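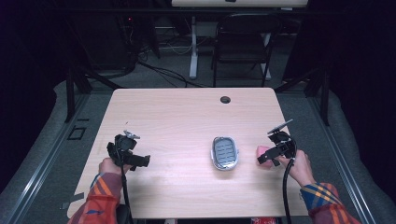
From: Rigoberto Manríquez
To: wudinico-data
Subject: Re: how many takes per object

Hello Sorcha, hello all,

Sorcha Hayes wrote:
> We have 85 takes with the small soft pieces. Do we stop at
> 100, or continue until the policy is stable? Also, Cormac asks
> if the failed grasps must be deleted.

I think 100 is enough for one operator. After this I would prefer that another person takes the grippers, for example Áine, because the model learns also the habits of the hand. In August we trained with 480 takes from only me, and it copied my slow approach from the right side.

About the failed grasps: please do not delete them. Mark them "fail" in the notes column and we will filter later. If the piece falls to the floor, end the take there.

One more request. Please keep both grippers in view for three seconds before the first movement. Some takes start too late and the alignment script refuses them.

I can look at the new upload tomorrow after lunch.

Regards,
Rigoberto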